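25 September 2024

Today was the training day for new support workers and I was the one who had to speak for the first hour. I did not sleep well because of it. In my own language I can talk to a room without paper, but in English I still write every sentence before, and then I lose the place where I was reading.

The workshop was in the Furnia building, on the upper floor. The subject was how to help a person make decisions about his or her own money. Carnico asked us to prepare it in January, and since then we changed the plan 5 times. First it was only about bank accounts, then about benefits, then about the law, and now it is about how to sit beside someone and not take the pen from the hand. I like this last version best.

I started with the story of my first year in this work. I had a client who wanted to spend 400 dollars on a keyboard, the kind for music. I was sure it was a mistake and I said so, too many times. He bought it anyway. I told the group that my job was to show him what would be left for the rest of the month, and after this to be quiet. 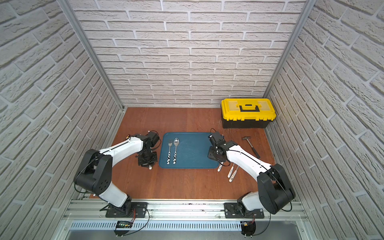

Then came the budget exercise. Every pair received the same sheet, with an income of 1,007 dollars and fixed costs of 778. One person plays the supporter and the other plays the person who decides. I walked between the tables and listened, and many supporters were already saying "you should" in the first minute. I did it also when I was new. A woman near the window asked if it is allowed to give an opinion when the other person asks for it. I said yes, of course, but ask first what they think themselves. I am not sure my answer was complete. I want to look again at what the Holmgren guide says about it, because I remember there is a good page on this, with questions you can use.

One man did not agree with me. He said that with rent and debts there is no place for learning from mistakes, and that a family will blame the worker if the money is gone. He is right that families do this. I answered too quickly, with a phrase from the slides, and I saw on his face that it did not help him. In the break I went to him and we talked better. He works nights and has no supervisor to call at those hours. I had not thought of this, and there is nothing in our plan about it.

After lunch the Gundberg team did the part about planning meetings, with big paper on the wall and drawings. I sat in the back and was very happy to be only a listener. They draw so fast! I tried to copy a road with a small house at the end and it looked like a shoe.
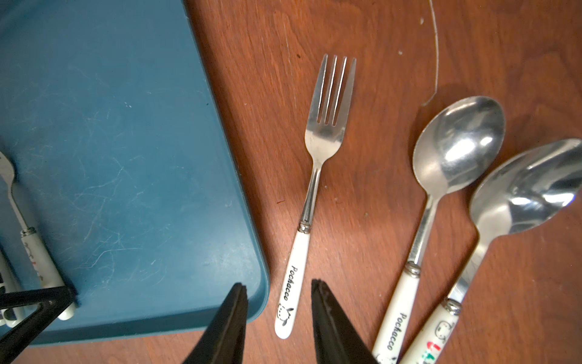
## For next time

- Speak slower in the first ten minutes.
- Make the sheet with bigger letters, two people had to hold it far from the eyes.
- Put in something about night shifts and who to call. Write to Carnico about this before the end of the week.
- Find the Holmgren page.
- Learn the difference between "advice" and "advise". I wrote it wrong on the board and a kind person corrected it when I was out for coffee.

I am tired, but it is the good kind. The bus home was late and I read the feedback forms at the stop. Most are short. One says only "more practice, less talking", and I will keep this one in my bag.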